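19 January 2025
Posted by the Clorncombe robot blog

We hit 1,639 demos for Molefe this week, and I'm so happy with how they look! The goal is 2,000, all teleoperated, all for one job – get the soft toy onto the plate.

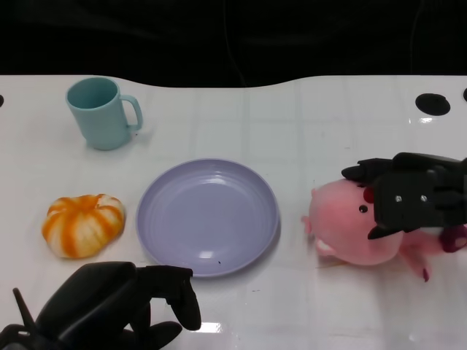
Pedomo wrote in to ask if we keep the fumbled grasps. We do, tagged separately, for the recovery set.

I've started moving the plate between takes too, and it's slow going but so much fun.

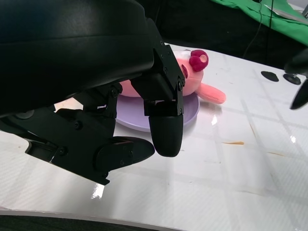

Next up are 600 more with new objects – can't wait!

Share 5

2 comments

Cliraron: What control rate do you record at?

tess_k: Please post the training curves!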